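New in the Lending Library: The Jivska Carols

Our choral shelf has grown by one box, and it took two people to get it up the stairs. The Plaltbridge Singers have passed on their full set of The Jivska Carols, Szczepańska's cycle for mixed choir, organ and optional handbells. The word "optional" is the publisher's. Anyone who has sung the fourth movement without bells will remember a long silence in which everybody looked at the organist.

There are 37 vocal scores, 22 of them in decent shape. The rest have been loved, mostly in ballpoint. One alto has written "NO" above a high D on every page where it occurs, and we have left her notes in as a service to future altos.

The music itself is friendlier than its reputation. Most of it sits in four parts, with the tenors dividing briefly in the second carol, if you have enough tenors to divide. The tunes are sturdy and the harmony underneath them wanders off now and then, but it comes home before the offering. A choir that reads reasonably well could have three movements ready in a month. The finale needs longer, plus an organist with good shoes.

Thongchai Rattanakul has made a reduction for piano of the organ part, which travels with the set. He describes it as playable. We tried it at Riria in April and would describe it as playable by Thongchai.
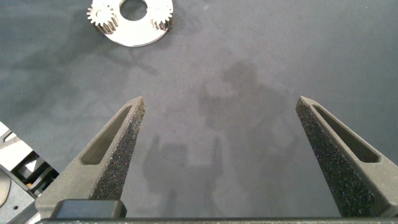
Edgars Ķēniņš writes that we are being unfair to the fourth movement. His choir did it with no bells at all, he says, and simply hummed the bell line, and two people in the pews asked afterward where the bells had been hidden. He also wants it known that the high D is perfectly singable if the altos are fed first.

Loans run for one season. The deposit is the same as for the other large sets, and you get it back when the scores do. Pencil only, please, and erase your breath marks before returning, unless they are funnier than the ones already there. The parts for handbells are in the blue folder. Page 2 of the treble part is a photocopy of a photocopy, and we would be glad to hear from any choir that has the original.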